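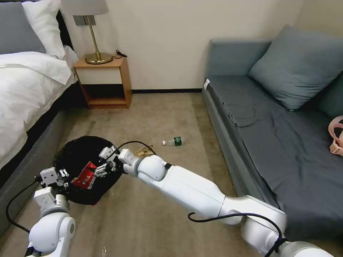

## 4. Setting up your Kavau bedside sound machine

Welcome back! By now you should have everything out of the box and the little bag of spare feet put away somewhere you'll remember. This section takes you through placing the unit, plugging it in, and getting your first night's sound going. Set aside a quiet stretch of the afternoon for it if you can, as it's much nicer to fiddle with the volume before you're tired.

### 4.1 Finding a good spot

1. Choose a flat, steady surface near the head of the bed. A nightstand or a low shelf will do nicely.
2. Leave a hand's width of open space behind the unit so the rear speaker isn't pressed up against the wall.
3. Turn the Kavau so that the round dial faces you when you're lying down. You'll be reaching for it in the dark, after all.
4. Keep the cord clear of drawers and anywhere feet are likely to land in the middle of the night.

**Note:** If you share the bed, try the unit on the lighter sleeper's side first. Plenty of couples end up moving it once or twice before they settle, and there's no harm in that – the settings stay put when it's unplugged.

**Caution:** Don't cover the unit with blankets, pillows or clothing while it's running. The top vents need to stay open.

### 4.2 Powering up

1. Push the small round plug into the back until you feel it click.
2. Plug the Zetico adapter into a wall outlet. Please use only the adapter that came in the box.
3. Wait for the ring around the dial to glow amber, then press the dial once.
4. Turn the dial slowly to the right until you hear soft rain. That's the sound every unit starts with.

The volume runs from 0 to 56. We suggest starting down low and leaving it there for a few minutes before you decide it's too quiet, because ears do adjust, and most people like it softer than they expected. For a nursery, please stay under 40 and keep the unit well away from the crib.

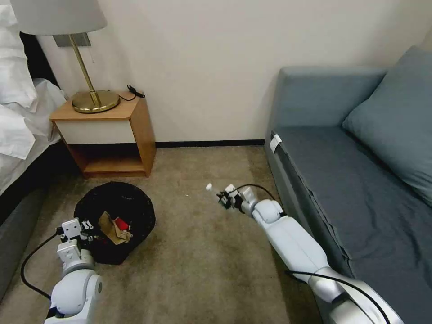
**Can I leave the sound playing all night?**

The unit is made to run until morning, so feel free to leave it going. If you'd like it to fade out after you've dropped off, set the sleep timer as shown below.

### 4.3 Setting the sleep timer

1. With a sound playing, press and hold the dial until the ring turns blue.
2. Turn the dial to pick a time. Each click adds one half hour.
3. Let go and wait. The ring blinks twice and goes dark, and the timer is set.

To cancel, hold the dial down again and turn it all the way to the left. The sound will carry on as before.

**Note:** The fade is very gradual – please don't worry if the sound seems no quieter for the first little while.

**Caution:** Unplug the unit before wiping it down, and use a dry cloth only.

Button layouts and timer steps in this section were checked by Cristóbal Núñez, 2019-08-19. If your unit has two dials, you have the earlier model, and the steps for that one are in the back of this booklet.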